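[pliltevent-users] Re: Right arm drops out near the bottom shelf

Aug 5, 2024

Same task on my side, both grippers open and waiting under the unit:

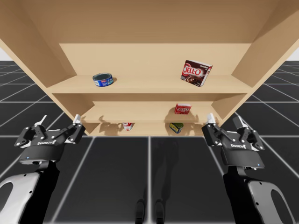
Wallin shelf task in the simulator, grippers open below the shelves.

> Has anyone else had the right arm just go limp halfway through
> a reach? We run Jasus on top of Pliltevent. The upper shelf is
> fine every time. On the bottom shelf the planner reports success
> and then the arm sags until the fingers rest on the board. No
> error in the log. I'm tempted to blame the gripper model.

Yes!! And I'm so glad you posted, I thought it was only me. I ran the bottom shelf reach 33 times over the weekend and the arm let go in 32 of them. I love a fault that repeats like that, you can really get your hands on it.

I don't think it's the gripper model. I swapped in plain blocks for the fingers and got the same sag. What did change things was the shelf. With the middle board's collision shape switched off, the arm holds fine. With it on, the elbow grazes the board, the safety check trips, and Jasus cuts torque to that one arm without passing the stop upstream. So Pliltevent still thinks all is well, and you get your cheerful "success".

The silent part worries me more than the sag. We have the same check on the real pair at Prostden, and an arm that lets go with no message is no fun if your hand is on the shelf. I've set ours to hold position and shout until this is sorted.

Two things to try:

- set stop_report to 2 in the Jasus config (mine was at 0)
- log the elbow clearance along with the fingertips

Could you send your config? I'd love to compare. Patch for the missing message is half written, will post it to this thread.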